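Pravura Bench Safety Kit for Tabletop Robot Arms

Sold by Lernbridge Lab Supply
Item 329
In stock, ships in 3 business days

Overview

The Pravura Bench Safety Kit is a set of printed rules, marking supplies and record sheets for rooms where small robot arms work on a tabletop. It is meant for teaching labs, test benches and small workshops that have an arm running but no written procedure for the people around it.

The kit does not replace a risk assessment. It gives you a starting procedure and the forms to keep it up. The text was written by Efthymia Kouris, who set up the bench rules at our Nyitrai training room, and was last revised in April.

What the rules cover

Reach. The marked zone is drawn from the full reach of the arm plus the length of the gripper, including any part the gripper may be holding. Many benches are marked from the arm alone, and the line ends up too close.

Speed. Arms start at the reduced setting whenever a program, a gripper or the layout of objects has changed. Full speed is allowed only after a complete run at reduced speed with an operator at the stop button.

Objects on the table. Only items on the task list stay inside the zone. Tools, phones and drinks go on a separate surface. Light items such as plastic cups and cubes can be knocked off the table, so the floor in front of the bench is part of the zone.

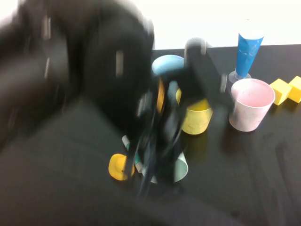 Hands. No one reaches in to straighten an object while the arm is enabled, even if it has paused. A paused arm may be waiting for its next command. Press stop, check the indicator, then reach.

Handover. The person leaving the bench signs the log and states the speed setting out loud to the person taking over.

In the box

Laminated rule card, letter size, English
Setup guide, 20 pages
Floor and table marking tape, yellow
Lockout tag with cord
Operator log, bound
Reach worksheet pad

Before you order

You will need the reach and payload figures from your arm's manual to fill in the worksheet. The kit works with any make of arm that has a stop button the operator can reach from outside the marked zone. If yours does not, fit one first – the rules depend on it.

The tape is made for smooth tabletops and sealed floors. It does not hold well on carpet or raw concrete. For those surfaces, order the Minora weighted floor strips, sold separately.

Care and replacement

Wipe the rule card with a damp cloth. Replace the tape when an edge lifts or the line can't be read from the operator's position. The log has room for 2,000 entries. Refill logs and worksheet pads can be ordered without the rest of the kit.

Returns

Unopened kits can be returned for a refund. Opened tape and used logs can't be returned.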